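About Wusus

Home
About us
Programs
Enrollment
Hall rental
Contact

Who We Are

Wusus is an independent school of community arts and stagecraft. We teach adults and young people the practical work that stands behind a live performance: set building, scene painting, costume making, lighting, sound and stage management. We do not train actors, although many of our students also perform with local companies, and we are glad to see them do so.

The school occupies the former Castillo dry goods warehouse, a two-story brick building with a loading door wide enough to admit a full stage flat without tilting it. The ground floor holds the carpentry shop, the paint floor and a small studio theater of 155 seats. The upper floor holds the costume rooms, two classrooms, the library and the school office.

Our History

Wusus began as an evening class in scene painting, taught by Genalyn Catacutan in a rented room above the Caltell print shop. Ms. Catacutan had worked for many years as a scenic artist with touring companies and had grown concerned that local theaters were hiring painters from out of state for work that residents could learn to do well. The first class ran through one winter and ended with a painted street scene for a high school musical.

Requests for a second course came from parents, teachers and two church drama groups. A carpentry course followed. When the print shop needed its upstairs room back, the school moved for a short period into a vacant grocery store, where students built platforms in the produce section and stored lumber in the walk-in cooler. The move to the Castillo building gave the school its first permanent home and allowed it to offer daytime courses.

Alun Parry joined as head of technical instruction in the year of that move and became Director of the school when Ms. Catacutan stepped back from daily management. She continues to teach the advanced scene painting course each October and chairs the Academic Council.

Our Purpose

The purpose of the school is set out in its charter: "to teach the crafts of the stage to any person willing to learn them, at a cost that person can bear." The Board reviews this statement every year and has not found cause to change it.

In keeping with the charter, Wusus does not hold auditions or require a portfolio for its foundation courses. Applicants to the two-year certificate meet with a member of the teaching staff, who discusses the applicant's experience and explains the physical demands of the work. Students should expect to lift, climb, kneel and stand for long periods. Adjustments are made wherever possible, and students with disabilities have completed every course the school offers.

Programs of Study

Foundation courses last ten weeks and meet in the evening. They are offered in scenic carpentry, scene painting, costume construction, stage lighting and stage management. No earlier experience is expected. Tools and protective equipment are provided, and students are asked to wear closed shoes with a firm sole.

The Certificate in Stagecraft is a two-year, part-time program. In the first year, students take all five foundation subjects together with drafting and theater safety. In the second year, each student selects a principal subject and completes a placement with a producing company. The Academic Council approves each placement and receives a written report from the company when it ends.

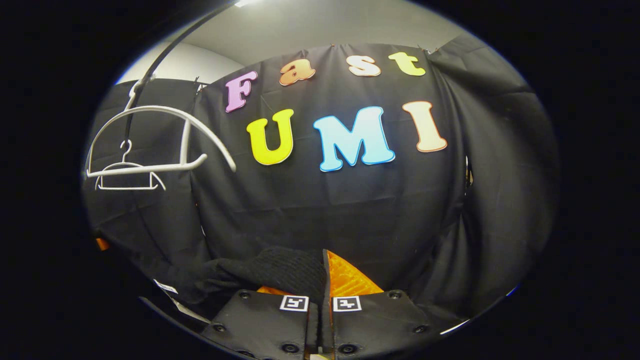 Youth programs are open to students from the age of eleven. The Saturday-style workshop format used in earlier years has been replaced by after-school sessions, which families told us were easier to attend. Young people work in groups of no more than eight to each instructor. Power saws and other fixed machines are not used by students under sixteen.

Short courses for teachers and theater group leaders are held during the summer. Recent subjects have included rigging inspection, the flameproofing of drapes and the care of borrowed costumes. A teacher who completes a short course may bring one class to the school in the following year for a half-day visit without charge.

Teaching and Safety

All instructors at Wusus have worked professionally in the subject they teach. Most continue to do so, and the class calendar is arranged to allow for the busy weeks before the winter holidays. New instructors observe a full course before they take one of their own and are observed in turn during their first year.

Safety instruction is part of every course. A student may not use a machine in the carpentry shop until the shop supervisor has signed that student's shop card for that machine. Cards are valid for one year. Work at height is permitted only with an instructor present, and the grid above the studio theater is closed to all visitors.

The Studio Theater

The studio theater serves first as a classroom. Certificate students hang and focus lights, run cues and manage quick scene changes under normal working conditions. The school presents 3 public productions each year in partnership with local groups, with students filling all backstage positions. Tickets are sold through the school office and at the door from 6:30 p.m. on performance evenings.

When it is not needed for teaching, the theater may be rented for rehearsals, recitals, talks and small conferences. Rental includes use of the house lighting plot, the black masking drapes and the dressing rooms. A member of the technical staff must be present for any change to lighting or rigging. Food may be served in the lobby only.

The Library and Drawing Collection

The library holds 3011 cataloged items, including design drawings, paint elevations, prompt books, costume patterns and trade catalogs. The largest single gift came from the estate of the Fanow Scenic Studio, which supplied painted drops to theaters across the region until its closure. The Fanow drawings are stored flat and may be consulted by appointment. Students may photograph them for private study. Requests to reproduce them in print should be addressed to the office in writing.

Tuition and Assistance

Tuition is set by the Board each spring and published with the course calendar. The school keeps the cost of its foundation courses low by means of rental income, ticket sales and the annual appeal. Certificate students may pay by the term or by the month.

The Catacutan Fund awards grants of up to $4000 toward the cost of the certificate. Grants are made on the basis of need. Applications are read without names by two members of the Academic Council, and decisions are sent before the first tuition payment is due. A smaller allowance is available to students who need help with travel, work boots or child care.

Governance

Wusus is a nonprofit corporation governed by a Board of Directors. Directors serve terms of four years and may be reappointed once. One seat is reserved for a current certificate student and one for a graduate of the school. The Board appoints the Director, approves the budget and reviews the safety record of the school at each regular meeting.

Teaching matters are the responsibility of the Academic Council, which approves new courses, sets the standard for the certificate and hears appeals from students. Minutes of the Board and the Council may be read in the library.

Working With Us

The school welcomes inquiries from companies able to offer second-year placements. A placement must last at least six weeks, must be supervised by an experienced member of staff and must give the student regular work in the chosen subject. General errands do not meet the requirement. Companies interested in taking a student should write to Mr. Parry.

We also accept gifts of sound lumber, fabric in lengths of three yards or more, theatrical hardware and working lighting instruments. Please contact the office before bringing items to the building, as storage is limited. We regret that we cannot accept opened paint, upholstered furniture or electrical equipment without a plug.

Visiting the School

Prospective students and their families may tour the building by arrangement with the office. Tours take one hour and include the carpentry shop, the paint floor and the costume rooms when classes permit. The entrance is on the side of the building next to the loading door. An elevator serves both floors. Street parking is free after 5 p.m., and bicycles may be left in the covered rack in the yard.

Related pages
Course calendar
Apply for the certificate
Catacutan Fund application
Studio theater rental terms
Library appointments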